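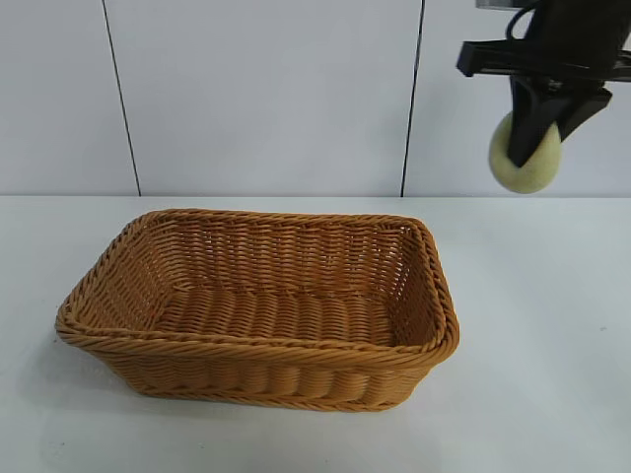
Success rate falls when the basket is moved: too few demonstrations, or the wrong ones?

Asked by Zuweira Adjei in Manipulation / Learning from demonstration

I am training a policy to put a sponge ball into a woven basket on a white table. One fixed camera, joint positions as the second input, no wrist view. With 66 demonstrations the policy scores 17 out of 17 when the basket stays on its usual spot. Shift the basket towards the wall and the arm still carries the ball to the old position and opens there. Training runs for 2000 steps on the Ravden code with default settings. Validation loss is flat by then. Do I need more data, or is the method wrong for this?

2 answers

Beverley Tamihana
Check how much the basket moved in your training set. If it hardly moved, the policy can get a low loss from joint positions alone and has no need of the image. Your validation set will have the same fault, so the loss won't show it.

Two tests before you collect anything:
Cover the camera and run the policy. If the arm follows the same path, the image is being ignored.
Retrain without joint positions. Expect jerkier motion, but see whether the release point now follows the basket.

When you do record again, change the basket position and angle for every demonstration — and keep the start pose varied too. Report moved and unmoved trials separately. A pooled score hides this.

Accepted answer. Comment from Zuweira Adjei: Camera covered, same path. Recording again in August.

Vukov
more steps. 2000 is nothing, we left ours on overnight with the Grinda settings and it was fine. didn't try moving the basket though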